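Se buscan 8 personas para montar mesas de trabajo – Restell, nave de Lirnness

Necesitamos gente YA para preparar puestos de mesa. Tablero negro, lámina blanca encima, marcadores impresos en blanco y negro, fondo verde detrás. Todo colocado a medida y sin arrugas.

Qué harás:
Colocar y alinear las láminas sobre el tablero.
Pegar marcadores en piezas pequeñas, derechos, sin burbujas.
Recoger cables y dejar el puesto limpio al acabar el turno.
Apuntar en la hoja lo que falta (láminas, cinta, piezas).

Qué pedimos:
Buen pulso y paciencia. Experiencia no hace falta, se enseña el primer dia.
Disponibilidad de mañana, 2 semanas seguidas. Si solo puedes una, no nos sirve – lo sentimos.
Castellano hablado. Calzado cerrado obligatorio.

Qué ofrecemos:
400 euros por semana, contrato desde el primer día. Turnos de mañana con descanso pagado. Café sí, comida no, hay microondas.
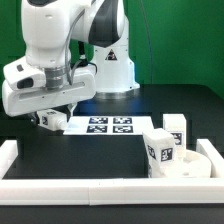
Las láminas van siempre con los marcadores hacia arriba y nada apoyado encima, ni móviles ni vasos. Quien entre en septiembre con Flimby ya conoce la rutina, pero igual tiene que apuntarse otra vez, las listas viejas no valen.

Para apuntarse: nombre, teléfono y semanas libres, en el formulario de la web o en la recepcion de Chamoun. Sin currículum, no da tiempo a leerlos. Plazo hasta el 22 de diciembre de 2025. Contestamos por teléfono, tened el móvil a mano.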